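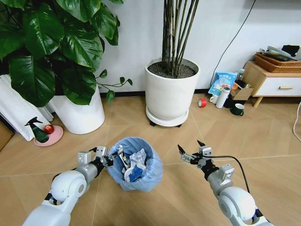

I have never been so bad at taking out the rubbish as I was on my first morning at Vutero. My job was to teach a robot to do it, and the way you teach this particular robot is by being it: you hold a pair of handles, you look through its camera, and whatever your hands do, its hands do a tiny moment later. Simple, I thought. Then I tried to get hold of a bit of white wrapper poking over the rim of a small bin with a blue liner, and suddenly I was a toddler in oven gloves. My left gripper was down at the rim, my right one was hanging in the air with its two dark fingers wide open (I'd forgotten it, if I'm truthful), and I was holding my breath as if I were defusing something.

"You're gripping too hard," said Jhosep Cusi, who was sitting behind me eating a satsuma. "With your own hands, I mean. Relax your shoulders."

He was right, annoyingly. The robot doesn't care how tense you are, but it copies every twitch, and every twitch gets saved. Jhosep has been driving these arms for long enough that he chats while he works. I couldn't have told you my own name.

The idea is that you do the same chore again and again, and each go is recorded as one lesson. When there are enough lessons, a program learns from the lot and has a try by itself. For the bin job they wanted 119 good ones. Good means you got there in the end without wandering off, so you're allowed a fumble, and Jhosep even likes a fumble as long as you put it right. He says a robot that has only ever seen perfect goes falls to bits the first time something slips.

I asked how many I'd be doing. He said to see how I felt after 4.

After 4 I felt like a lie-down! It's your eyes that go first. You can't feel anything through the handles, at least not on this set, so you have to look for all the things your fingertips would normally tell you. Have I got it? Is it sliding? Am I about to crush it? Plastic film is the worst, because it's see-through and springy and it looks the same to me whether I'm touching it or a good inch short. I kept closing on thin air and then lifting my arm very proudly with nothing in it.

What helped, oddly, was slowing right down and leaning. If I moved my head a little to one side the gap between finger and wrapper became obvious, and I could creep in from there. Jhosep said most people take a whole day to find that out. I chose to hear this as praise.

Before Vutero he was at Flosside, where they taught by hand instead. There you take hold of the arm itself and walk it through the job, like helping a child with a cricket bat. You can feel the weight of things that way and he still misses it. The trouble is that you're always standing in the road, and with two arms you run out of hands. He reckons both ways have their place, and that anyone who tells you otherwise is selling one of them.

We stopped for lunch (noodles, his treat) and he told me about a towel-folding job that took 89 tries before he had one he'd show his mother. I did feel better after that.

By the time I handed back the handles I'd got 70 goes on the sheet, and Jhosep had ticked rather more of them than I expected. I went home, picked up the kitchen bin, and stood there for a second moving my fingers very, very slowly.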